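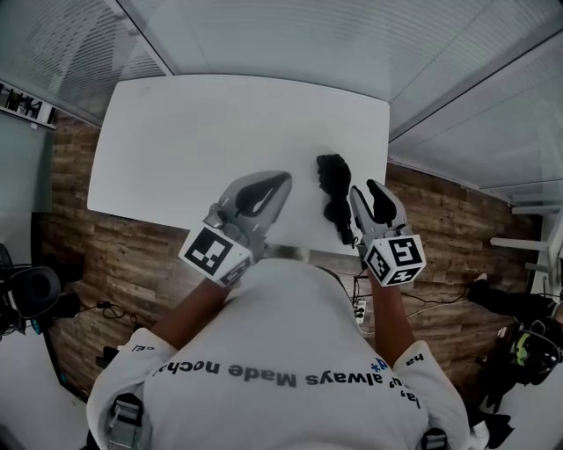
Two-handed work over a crumpled black cloth item, with marker cubes on both grippers.

Jadeck Hand-Held Gripper Pair: Bench Review
By Kyrylo Hladun

The Jadeck pair is sold as a matched left and right set for recording manipulation demonstrations without an arm. The set reviewed costs $3670 with two camera modules, two marker cubes and a spare set of finger pads. Our comparison units were the Alturus H2, which we have used daily for a year, and an older Mittal parallel gripper on a pistol handle. Testing ran through June, mostly on cloth and small boxed goods.

Handle and trigger
The body is light gray plastic with a wide, curved housing. Trigger travel is long and close to linear. The Alturus has a shorter pull and closes faster, but it is harder to hold at partial opening, and partial opening is where most cloth work happens. Two of our three operators preferred the Jadeck after the first session. The third has small hands and could not reach full closure without shifting her grip. There is no reach adjustment.

Return spring force differs slightly between left and right on our set. It does not show up in the recordings, but an operator will feel it by the end of a shift.

Finger pads
The pads are black and soft, and they conform well to folded edges. On thin knit fabric the Jadeck picked up a single layer in 79 of 90 attempts. The Mittal, with its flat rubber pads, has never been good at this and was dropped from the cloth tests after the first morning.

Pads are held by a friction fit with one screw behind. Replacement takes a minute or two. Lint builds up at the tip and reduces grip noticeably, so wipe the pads between batches. Alcohol did not damage them over the test period.

Marker cubes
Each gripper carries a white cube with black square markers, mounted at the base. Tracking from an overhead or head-worn camera was stable as long as one face was roughly square to the lens. With the wrists rolled inward, both cubes can end up presenting steep angles, and pose jitter rises. The Alturus uses a flat plate and loses tracking sooner in the same posture. The cube does add bulk: it knocked against the table edge several times during low approaches.

The cube mount has no locating pin. After any knock, recheck the offset -- ours shifted by 6 mm once and the session had to be recalibrated.

Gripper camera
This is the weak part of the design. The module sits close behind the fingers, and a near finger can take up most of the view. Whatever remains is seen through a narrow gap, and detail in the finger's shadow goes to black.
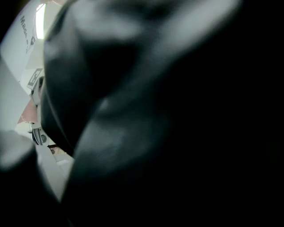
Occlusion and exposure
Auto exposure copes poorly with dark pads and a bright background in the same view. Locking exposure in the Viltmont recorder helped a little. Fixed focus is set for the workspace, so the pads are always soft; that is acceptable for training data but makes contact hard to judge by eye. The Alturus camera stands farther off and keeps both fingertips in view, at the cost of a taller body.

Jadeck lists an offset bracket as an accessory. It was not in stock during testing.

Verdict
Better than the Alturus for cloth and for tracking, worse for wrist video. Buy it if the external camera is your main source. If your policy depends on the gripper view, wait for the bracket or stay with the Alturus.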